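January, brand identity workshop, entry 7

The second round of color and wordmark proofs for the Vurkton payment card was reviewed at the Jollbridge office. The revised wordmark holds its shape at small sizes, and the heavier weight is recommended for receipts and terminal screens. 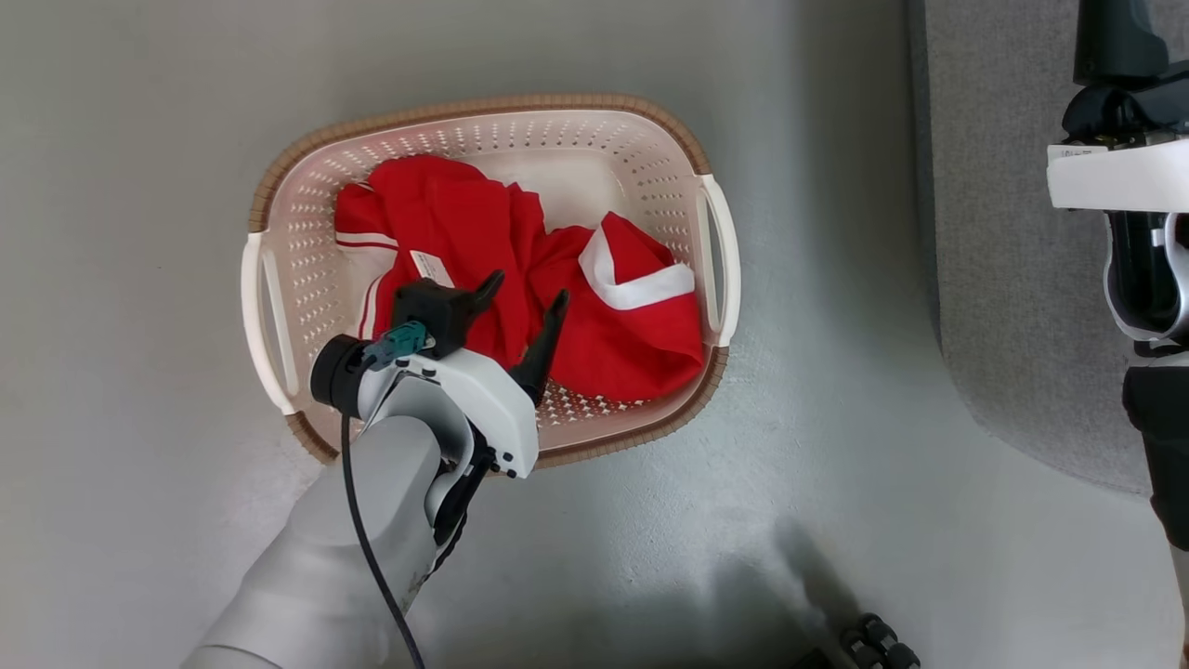

The lighter weight remains under consideration for outdoor signs only. Eseck has asked that the old and new marks not appear together on any cardholder letter after the changeover.

The name survey closed with 3,541 complete responses. Results by region are to be filed with the proofs.
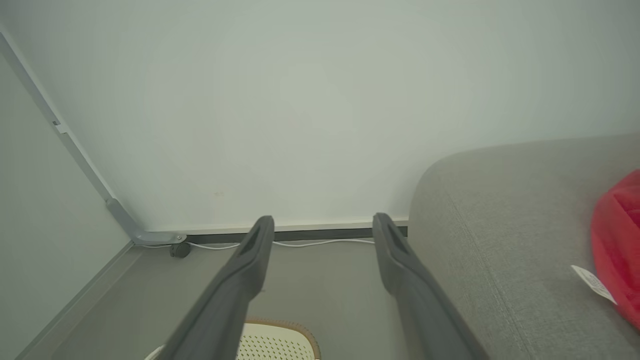
**Open items**

- Manalastas to supply 200 printed samples on uncoated stock.
- Spacing rule for the partner logo: 9 mm proposed, not yet approved.
- Letter template still carries the former tagline. Correct before the next proof.
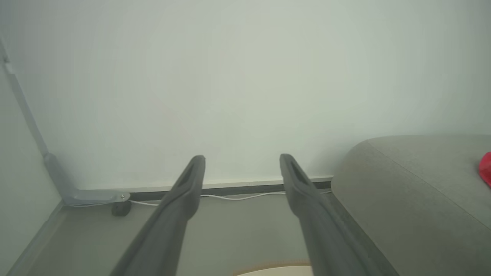

*Wall and baseboard, gripper open.*

Proofs are stored in the flat file, second drawer.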